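I caught Marlene Bergeron on the phone at 7 in the morning, which is apparently her favorite time to talk (I was on my first coffee, she'd already walked the dog). She makes board games at her kitchen table in Sutter, and her first one, Brunus, sold out its run of 300 copies in April.

"I thought I'd be giving them away at Christmas for years!" she told me. I laughed, but she meant it.

The idea came from long car rides with her nephew Jaxon. He hated losing, so she kept changing the rules until he wanted to play again anyway. "If a kid asks for one more round, I leave it alone," she said. "If he wanders off to find a snack, I start over."

Color does a lot of the work in her games – she'd much rather have you match a yellow cube to a yellow cube than read a card. 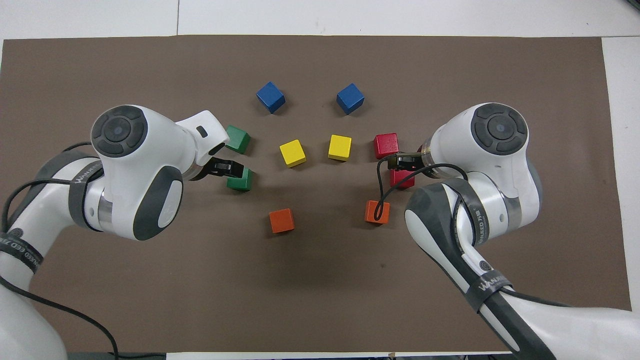 ## On rules that fit on one page

Marlene rewrote the Brunus rules for months. Her friend Thérèse read every draft and crossed out anything she had to read twice. "She's brutal, and I love her for it," Marlene said.

So what's next? A bigger game called Donov, for 2 to 4 players, and a much scarier print run of 3000. I asked if she was nervous. "Oh, terrified," she said, and then she had to go – the dog had found the butter.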